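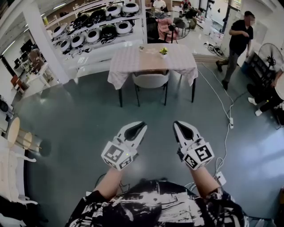
Hand-held grippers at a cloth-covered table set up for recording.

Count the mistakes before you count the demonstrations

Every group that gathers examples for a learning system ends up reporting one number, and the number is always how many. Our target at Irnavmont was 300 demonstrations per task. We hit it, and I think it was the wrong target.

A person wearing a pair of hand-held grippers gets good at a task fast. By the twentieth try at straightening a runner or moving a flowerpot, the hands take the same path every time. The next 280 recordings are close to copies. They look clean, they pass review, and they teach a robot very little about what to do when the cloth bunches up or the pot lands too near the edge.

On the Skinent task we went back through the full 300 and found 42 in which the operator fumbled and recovered. Our rules at the time said to throw those out. I argued for keeping them, and I would now go further and ask operators to start from bad positions on purpose. Pull the chair out. Turn the pot. Leave the tablecloth crooked.

The usual objection is cost. Messy starts take longer to set up, and operators are paid by the hour. That is a fair point, and I don't have a full answer to it. But a smaller set with 20 different starting layouts would have cost us less than what we did, which was to record everything once and then go back to record half of it again.

Droltia, our next project, has a quota too. I would like the quota to be written in layouts.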